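Liste : petits-fours-et-mini-fours
Objet : Re: Le maïs entier, ça rentre vraiment ?
De : Ott Toom

Bonsoir Obed, bonsoir à toutes et à tous,

Quel plaisir de voir enfin passer une question sur le maïs ! Je reprends ton message pour ceux qui l'auraient manqué :

> De : Obed Agyeman
> Bonjour la liste,
> Je viens d'hériter d'un petit four à air chaud qui se pose sur la table, sans notice bien sûr. J'ai quatre beaux épis de maïs du marché et je voudrais éviter de sortir la grande marmite. Est-ce qu'on peut les mettre entiers, ou faut-il les couper en deux ? Sur la grille ou sur une plaque ? Et faut-il garder les feuilles ? Ma tante jure par l'eau bouillante salée et me prédit des grains durs comme du gravier.
> Merci d'avance,
> Obed

Alors, avec tout le respect que je dois à ta tante : des grains durs, je n'en ai eu qu'une seule fois, et c'était entièrement ma faute (j'avais oublié le beurre et répondu au téléphone, dans cet ordre). Depuis, j'en fais presque chaque semaine en saison et je ne reviendrais à la marmite pour rien au monde. Le goût est plus concentré, un peu grillé sur les pointes, et la cuisine ne se transforme pas en hammam.

Oui, tu peux les mettre entiers. Si l'épi est trop long pour la largeur, pose-le en diagonale, on gagne quelques centimètres très précieux. Je ne coupe que les monstres, ceux du mois d'août qui ressemblent à des quilles. Et quand on coupe, il faut un couteau lourd et un torchon plié sous l'épi, sinon il roule.

Pour la grille, mille fois oui ! L'air passe dessous et on n'a pas ce côté bouilli qu'on obtient sur une plaque pleine. La plaque, je la garde pour les gratins et pour récupérer le beurre quand j'ai eu la main lourde. Dans un modèle où la soufflerie est sur le côté, laisse un peu d'espace entre la paroi et l'épi, et change-le de sens à mi-cuisson. Le bout tourné vers la soufflerie colore toujours plus vite que l'autre, on s'y fait.

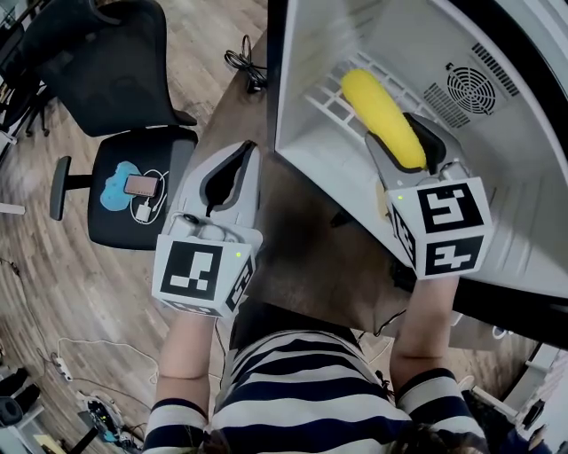

Ma façon de faire, étape par étape

1. J'enlève les feuilles et surtout les fils. Pour les fils, une brosse à légumes souple, toujours dans le même sens, de la pointe vers le pied. Ceux qui restent brunissent et donnent un goût de foin.

2. Je passe l'épi sous l'eau et je ne l'essuie qu'à moitié. C'est le petit truc que j'ai appris ici même, sur la liste, dans un vieux fil sur les patates douces.

3. Beurre mou au pinceau, ou huile de tournesol pour ceux qui n'en mangent pas. Pas de sel à ce stade, je le mets à la sortie.

4. Four préchauffé 5 minutes, à 200 degrés, puis 17 minutes de cuisson pour un épi de taille moyenne. Je retourne une fois. Pour les gros, je rajoute quelques minutes en surveillant la couleur - c'est elle qui décide, pas le minuteur.

5. Sortie avec une pince, jamais avec une fourchette : piquer un épi brûlant, c'est le meilleur moyen de l'envoyer par terre. J'ai une préférence pour les pinces à bouts gris en silicone, mais une pince en bois fait très bien l'affaire.

6. Sel, citron vert, piment doux. Ou du beurre à l'ail des ours quand il en reste au congélateur. Ou les deux, un soir de fête !

Pour les feuilles, j'ai essayé les deux. Avec, c'est très tendre et très parfumé, presque à l'étouffée, mais dans un petit four elles peuvent toucher les parois ou se faire attirer par la soufflerie, et je n'aime pas ça du tout. Je les réserve au barbecue.

Côté variétés, si tu as un jardin ou un voisin qui en a un, demande-lui de la Benia. Les grains sont jaune vif, bien serrés, et ils supportent la chaleur sèche sans se rider. La Lūse est plus sucrée mais plus fragile, je la cuis un peu moins longtemps. J'avais semé les deux l'an dernier, 44 pieds en tout, et on a fini par en distribuer à toute la rue.

Dernière chose, pour l'emplacement : mets ton four sur une table stable, dégage bien l'arrière et les côtés, et ne laisse pas traîner le câble contre la carrosserie quand ça chauffe. Le mien a voyagé trois fois entre la cuisine et le bureau avant de trouver sa place.

Dis-nous ce que ça donne, et surtout ce qu'en pense ta tante ! Si quelqu'un a testé le maïs surgelé en épi, je prends tous les conseils, les miens sortent encore mous au milieu.

Bonne cuisson,
Ott

--
Ott Toom
Graines et recettes à échanger : courges, maïs, haricots à rames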